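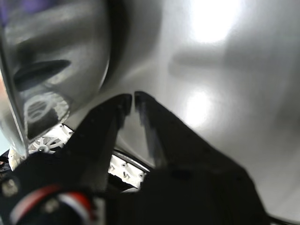 4.2 Perception under reflections

It took us longer than we would like to admit to accept that the detector was doing more or less what we had asked of it, and that most of our trouble came from what we did with its answers afterward. The first version of Jasell treated every wrist view as equally trustworthy. A mask came in, a centroid was computed, and the centroid went straight to the planner, Akis, which would then quite cheerfully send the arm toward it. On matte objects against a matte surface this works well enough. With polished metal close to the lens, though, the same pipeline will report an object with high confidence wherever a reflection has enough color and enough of an outline, and the arm sets off to pick up something that is not there.

We therefore added a gating stage between the detector and the planner, written for the most part by Anas Masri during a long April at our Zavosstead site. The gate keeps a short history of candidate masks and asks a simple question of each one: as the wrist moves, does the mask shift the way a solid point at that depth ought to shift? A reflection in a curved surface slides at the wrong rate, and sometimes in the wrong direction, so even a small wrist motion gives the filter something to work with. The history holds 17 views, and a candidate must agree with the predicted motion in most of them before Akis is allowed to see it. 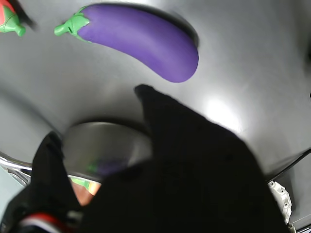 Self-masking deserves a few words of its own, as it interacts with the gate in ways we did not expect. The gripper takes up a good deal of any wrist view, and its outline changes as the fingers open and close, so a single fixed mask will not do. We render the fingers from the joint readings at every step and remove those pixels before detection. An object on open tabletop, such as the purple eggplant, keeps its whole outline after this step and is easy to score. The steel bowl is a harder case: it sits partly behind the fingers, and the purple and green blur inside it could be an item in the bowl or a reflection in the metal. We chose to let the gate return "undecided" for regions like that one, and Akis answers by asking for another view – a small sideways move of the wrist, never a descent. Beca Rosser argued for this third outcome from the beginning, and she was right.

The gate and the self-mask together add roughly 45 ms to each planning step, most of it spent on rendering. We tried the cheaper rendering method of Foulkes and went back to our own after two days, since it lost the fingertips whenever they nearly touched.
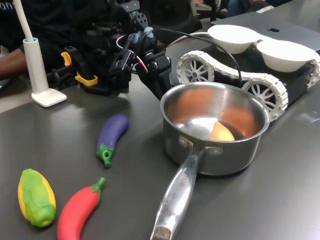

Figure 4. The workspace from outside, with the arm behind the toy vegetables, a steel saucepan holding a small orange piece, and the tracked base with two white bowls.

Thresholds were tuned on 998 labeled wrist views and then frozen on 6/5/21. All results in Section 5 use those values, including the ones for cookware that we added later.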